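Clear Things: A Gallery from the Fluvau Grasping Study

Posted by Meinir Edwards
Mar 30, 2019

Glass is my favorite problem in the whole lab. Ask a depth sensor where a drinking glass is and you may get the table behind it, or a patch of nothing, or a wall of noise that jumps every time a cloud goes over. People pick the same glass up while looking the other way and talking about lunch. The Fluvau study is our attempt to close a bit of that distance, and this page is for everybody who asked to see what the work looks like up close after our talk (thank you, it was a great crowd and the questions ran way past the coffee break!).

The short version of the method: a person holds the gripper in one hand and does the job, a camera on the tool records it, and a policy learns from those recordings. Later the same style of fingers goes on an arm and the policy has to manage by itself. We gave it color video only, no depth at all. Ansel Whitfield argued for that from the first week, and I argued against it for most of June, and I'm happy to say I lost.

We collected 1,733 demonstrations with see-through objects. Each one begins with the fingers some way off from the target, and then it's approach, open, close, lift, put down. The person holding the tool is asked to move at the speed they'd use at home. That last instruction made a bigger difference than I expected. Our first batch was all slow, careful, museum-handling stuff, and the policy trained on it dithered in front of every glass like it was afraid of the bill.
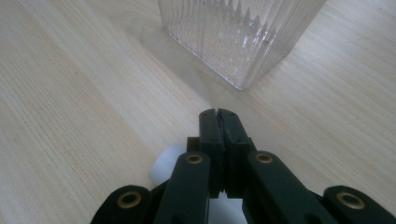

Photo: Fluvau study / hand-held gripper camera

Fingers together, with the ribbed container ahead on pale wood. I love this one for the ridges, which throw bright lines and gray bands all over the place, and for the zigzag where the far wall shows through the near one. Look at the soft light patch on the tabletop too, down and to the left of the container.

Those patches ended up being one of the nicest parts of the whole project. When we went looking at what the trained network paid attention to, a good share of it landed on the table next to the object. Bright smears, faint shadows, places where the wood grain goes milky. Ansel calls this "reading the puddle" and the name has stuck, to the point that it very nearly made it into the paper title. We tested the idea by running the same grasps over a matte black cloth that swallows most of the refracted light. Success dropped on smooth glasses and hardly moved on ribbed ones, and that fits the story pretty well: ribs give the network plenty to look at on the object itself, while a smooth wall leaves it leaning on whatever the light does to the table.

Now the results, as promised. On objects the policy had never met, in daylight, it made 30 good grasps out of 33 tries. Two of the misses were the same thin-walled tumbler, where the fingers closed a little too high and slid off the rim. The third was a straightforward bump. Our baseline, called Brerer, uses depth and a hand-tuned planner, and it managed 20 out of the same 33. I want to be fair to Brerer, which is older code and was built with boxes and cans in mind. It's still what we reach for when the object is solid and dull.

What doesn't work yet: anything nested. Put one glass inside another and the policy picks a wall more or less at random, sometimes the inner, sometimes the outer, and once it tried for both. Low evening sun is hard as well, when the light patches stretch out long and stop sitting close to the thing that makes them. We have a few evening recordings and they do seem to help, but there aren't enough of them to say much.

A couple of notes for people who wrote in about the hardware. The parallel linkage keeps the pads facing each other through the whole stroke, and that matters a lot with flat-sided containers, where a tilted pad touches on one edge and twists the object. The black pads are easy to pick out against a light table, handy when you're checking a long recording by eye. And yes, your forearm gets tired! We swap hands or swap people between sets.

Next up is Ballis, the follow-on set, with liquids inside the containers. Water changes everything about how a glass bends the light, so I expect the puddle reading to get stranger and more fun. Ansel has already started on the recording plan, and I've been raiding thrift stores for cut glass with the ugliest patterns I can find. If you work on clear objects and have a shape that always beats your system, please write and tell me what it is. I'd like to add it to the shelf.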